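Ticket 2152: left gripper lags behind the right during remote demos
Posted Saturday by the teleop desk, Skustisdale
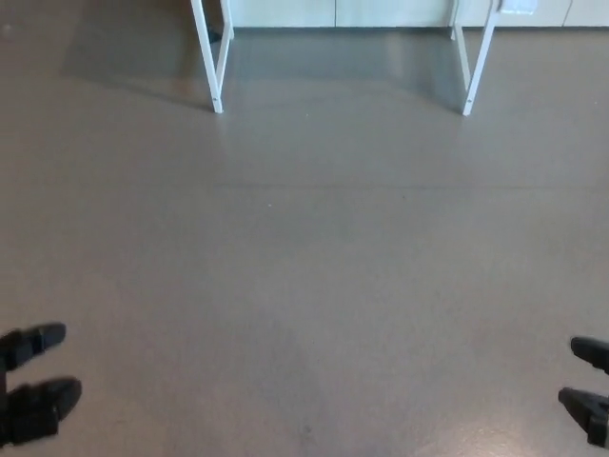 Head view, both grippers open over bare floor, white stand ahead.

OK, opening this one again because it came back as soon as I started a new batch. I'm driving the two-arm unit by remote control, showing it how to reach down and pick things up off the floor near the white stand. Right hand follows me great. Left hand follows me too, only late - I close my fingers, count a beat, and then it closes. On a slow reach you can live with it. On anything where both hands have to meet in the middle it's hopeless, and the demos come out looking like I was half asleep!

What I've tried so far, in order:

Restarted the Falance control software. No change.

Swapped the two hand controllers, so my left hand was driving the robot's right gripper. The lag stayed with the robot's left. So it's not the controller and it's not me (I did wonder).

Ran the open/close test from the service menu with no person driving. Left and right moved together, no lag at all. That one surprised me, I was all set to order a motor.

Went through the log for demo 1832, which is the worst one. Left arm commands are going out on time but they sit in a queue before they get to the arm. Right arm queue is basically empty the whole way through.

Compared settings with the unit over at Tustivcombe. Theirs has smoothing set to 2 on both arms. Mine has 2 on the right and 9 on the left. I have no memory of changing that, but I was messing with the left side back in December when it was shaking during the cup demos, so draw your own conclusions.

Set the left to 2, saved, restarted. Much better. I did a bunch of plain reaches, down to the floor and back up, and both hands landed together as far as I could tell by eye. The shaking has not come back yet, but I haven't tried cups.

Still open:

- After a full power off, the left goes back to 9. A plain restart keeps the 2. So there's a saved profile somewhere that wins, and I can't find it. For now I'm typing it in by hand every morning.
- What do we do with the demos I already recorded? There are about 2899 steps in that batch with the late left hand in them. I'd rather throw them out and drive it all over again than teach the thing to be slow on one side, but tell me if the training folks can shift the timing.

Leaving this open until the power off part is sorted.

Comments

We had the same thing at Cabanatuan. Look for a second profile in the arm's own folder, the one on the robot and not the desk computer. Ours was read-only, so every save looked fine and then vanished.

Please don't shift the timing on those. The delay won't be the same all the way through if it's a queue. Re-record.

Found the second profile, thanks! Read-only, same as yours. Changed it, going to power off overnight and see what it says in the morning.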